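Dish towel (drying surface)

A dish towel, also called a tea towel or drying cloth, is a flat piece of absorbent fabric used in the kitchen to dry dishes by hand or to hold them while they drain. In the second use the towel is laid on the counter beside the sink and takes the place of a dish rack. The practice is common in small kitchens, in homes with a single-basin sink, and for items too wide or too shallow to stand securely in a rack.

Materials

Most dish towels are cotton, linen or a blend of the two. Linen sheds little lint and is preferred for glassware. Cotton in a waffle or terry weave holds more water and is better suited to lying flat under wet dishes. New cotton towels often carry a finish from the mill that repels water, and they absorb poorly until they have been washed a few times. Fabric softener leaves a coating with a similar effect.

Checked and striped patterns are traditional. The colour of a towel has no bearing on how well it dries, although darker and multicoloured cloths show tea and sauce marks less than white ones.

Use as a drying surface

The towel is spread in a single layer or folded once. A folded towel holds more water but dries slowly and may stay damp against the counter. On solid timber counters a waterproof tray or mat is usually placed underneath.

Bowls and cups may be set upside down or upright. Placed upside down, they shed water quickly, but moist air is trapped inside and the interior may remain wet after the outside has dried. Upright pieces dry by evaporation alone and tend to keep a small pool at the centre. Brisa Cortés, in the household manual Barnisier, recommends resting one edge of an inverted bowl on the rim of its neighbour so that air can enter. Plates laid flat dry slowest of all and are normally wiped by hand.

Overlapping plates on the towel saves space but leaves a wet line where the pieces touch. Larger serving plates are generally placed at the front of the counter, where they can be lifted without reaching over smaller items.

Inspection and residue

Drying is the usual point at which missed residue is found. Specks of food are easily seen on white glaze in daylight, and a counter under a window is useful for this reason. Pieces with residue are returned to the sink and washed again.

Brown staining at the centre of a plate may come from tea, coffee, sauces or metal marks left by cutlery. Stains on sound glaze can often be lifted with a paste of baking soda and water. Where the glaze is crazed, colour can pass into the body of the dish, and surface cleaning has little effect. Floral decoration applied over the glaze is less durable than decoration under it and should not be scrubbed with abrasive pads.

Hygiene

A damp towel supports the growth of bacteria, particularly when it is also used for hands or for wiping counters. Separate cloths are advised for each task. In a survey of 247 households by Benjie Fajardo, 33 kept a towel solely for draining dishes. Towels used in this way should be hung to dry between uses and washed in hot water.

Comparison with racks and mats

A rack gives better airflow and holds plates on edge, but takes up fixed space. A microfibre drying mat absorbs more than a woven towel of the same size and takes longer to dry out. The towel is the cheapest of these options and can be put away in a drawer when dry.

See also: dish rack; drying mat; dishcloth; tableware

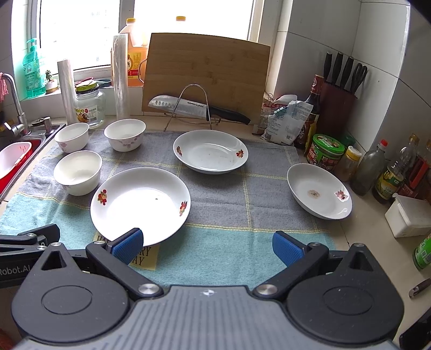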